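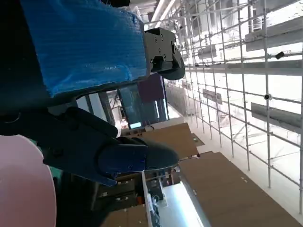 Bread thread, 30th October. Mostly rolls, some of it about the green mat.

The rolls are the ridged kind from Merkelari. I used to get the plain ones but they changed the recipe in April and the crust went soft by noon. The ridged ones hold up better.

They come in two shapes if you get there early, a longer one and a small round one. Same dough as far as I can tell. The small ones are browner on top and I like those more.

For anyone who asked about making them: I tried. 286 grams of flour, a lot of butter, two proofs. Mine tasted fine and looked like rocks. I'd bake them again in winter when the oven being on is a plus.

The pink dish is from the Nurkgate flea market. Paid very little for it. There was a blue one too and I should have bought both.
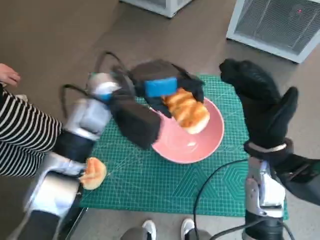 One roll at a time is plenty for a dish like that. If you pile them up the bottom ones get flattened and the glaze sticks to whatever is on top of it.

Crumbs are the real problem with these. The ridges flake off as soon as you touch them. A dish with a raised rim catches some of it, a flat board catches none.

So, the mat. It's a self-healing cutting mat, green with white grid lines, sold for sewing and paper crafts. I keep one for craft stuff and another that only goes under food. Don't share one between the two.

Someone is going to say use a tablecloth. I did for years. You have to wash a tablecloth. The mat gets a damp cloth and goes back behind the shelf. 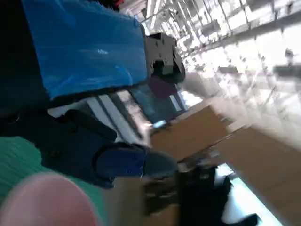

Two things about storing these mats. Keep them flat or standing straight, never rolled. And keep them away from heaters. My old Tarmont one warped next to a radiator and never lay flat again.

Hot pans are out too, same reason. Let rolls cool on a rack first. I give mine 22 minutes, then they can go on a dish.

If you buy ahead, freeze them the same day. From frozen I do 300 degrees (Fahrenheit) with foil over the top, then take the foil off at the end for the crust. The microwave makes them chewy.

Jasińska on the corner has a similar roll with more butter in it. Good with soup. Too greasy to eat by hand in my opinion - you end up wiping everything down afterward. 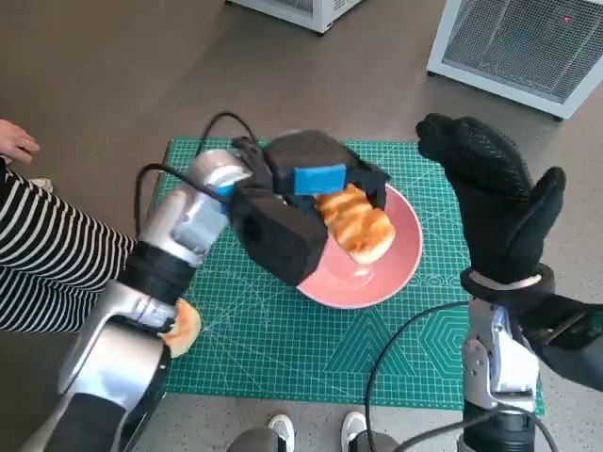 Salted butter, nothing else. I've had people put jam on these and it just slides into the ridges and then onto your sleeve.

Next time I'm going to try the seeded ones. More mess, I know.

Also still looking for a second dish the same pink. If you see one at Nurkgate send me a message, I can be there before they close.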